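The Second Life of the Bendable Board

In small kitchens, the thin plastic cutting sheet is doing more work than the heavy board it was bought to protect.

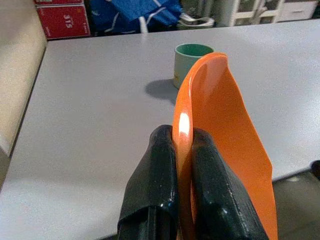

Hannelore Baumgart would never chop an onion on anything else, she told me, and then she admitted that her good wooden board now stays behind the bread box from one holiday to the next. With the flexible sheet she can make a channel of it, hold it over the pot, and let everything slide in. With the wooden one, half of the onion went on the stove.

I visited 5 kitchens in Zisbridge for this article, and in each of them I found at least one such sheet. People keep them in surprising places: behind the toaster, rolled in a drawer, under the dish rack. Arne Steinbach has 3, in different colors, and the orange one is only for carrots and peppers, which leave a stain in any case.

The sheets have their weak side. On a smooth table they like to travel, so a damp cloth should go underneath. A large knife makes cuts which hold the smell of garlic, and after some years the edges become wavy and do not lie flat anymore. Mélanie Bouchard gives her old ones to her children for modeling clay. She has also cut one into a liner for the vegetable drawer, and it has been there since April.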